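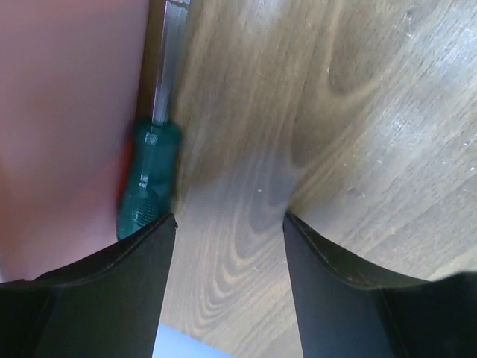 A screwdriver on a wooden surface.

What the listing leaves out: Helge Hedlund on buying an old house

September 11, 2020

Helge Hedlund has inspected houses in and near Catville for 30 years, and he reads property listings the way other people read horoscopes. He brought one to our meeting, folded in his shirt pocket, with words underlined in pencil. "Sympathetically restored," he read out. "By whom? In sympathy with what?"

The listing was for Vastham, the big stone farmhouse on the ridge road that went on the market in August through the Ibarra agency. It is 154 years old, has 10 acres and has been described to me by three separate people as the house of a lifetime. Hedlund did not inspect it for the current seller and says he has no opinion on what it should fetch. He does have opinions on the brochure.

"It gives you the ceiling heights and the age of the front door," he said. "There's a paragraph on the view. The roof gets four words, and one of them is 'charming.' A roof is the most expensive thing you'll buy with that house and I can't tell from this whether it was last done in the nineties or under President Grant."

I put it to him that listings are advertising and that most buyers know it. He wasn't having it.

"They say they know it. Then they walk in, somebody has bread in the oven, and they're picking out where the piano goes. I've had people hire me after they'd already ordered curtains. What do they want me to say at that point?"

His own visits start outside and downhill. He looks at where the water goes, then at the gutters, then at the bottom foot of every wall. On a stone house he wants to know what the joints have been filled with. Old lime mortar lets a wall dry out. Hard cement, which was slapped on a lot of old buildings by people in a hurry, tends to trap the damp and take the face off the stone over time. "And it looks neat, so the listing calls it 'repointed' and everyone's pleased."

I asked whether he was being unfair to sellers, many of whom bought the same house with the same cement on it.

"Sure, some of them have no idea. I'm not calling anybody a crook. But ask for the invoices. If you spent what people claim they spent, there's paper." He gave a shrug. "A folder of invoices is worth more to me than a new kitchen."

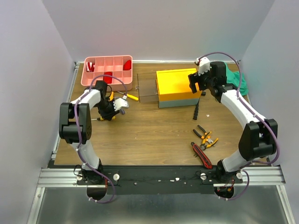
New kitchens are a sore point. Hedlund keeps his old reports, and before we met he went back through 79 of them on houses built before 1900, to see how many had a recently fitted kitchen and a problem in the cellar that was older than the kitchen. He wouldn't give me the result as a percentage, on the grounds that his customers are not a fair sample of anything. "People call me when they're already nervous. So of course I find things. Put down that it was more than half and leave it there."

That caution cuts both ways, and I found it more persuasive than some of his complaints. He is less careful on the subject of gadgets. Several agencies in the county now offer a moisture scan by Fateck, a small outfit that leaves sensors in a house for a week and sends the buyer a color-coded plan of the rooms. Hedlund has seen a handful of the plans and is unimpressed.

"A week in August. Windows open, no rain. Everything came up green. I could have told you it would be green, and I'd have told you to come back in March."

Would he use one himself if it ran for a whole year? He thought about it longer than I expected. "I'd look at it. I'd still go down in the cellar."

We talked about the historic register too, which sellers around here like to mention in the first line. Buyers hear it as a compliment, Hedlund said, and some hear it as a promise of grant money. What it means in practice depends on the town, and he tells clients to go to the planning office in person before they make an offer and ask what they can change, starting with windows. He has known couples find out after closing that the drafty old sash stays.

I am not sure I'd want him along on a first viewing. There is something to be said for liking a house before somebody tells you about its drains, and when I said so he agreed, up to a point.

"Like it all you want. Go twice, though. Go once when it's raining, and don't let the agent turn the heat on first."

He says he would look around Vastham if a buyer asked him to. He'd start with the north gutter, which he can see from the road.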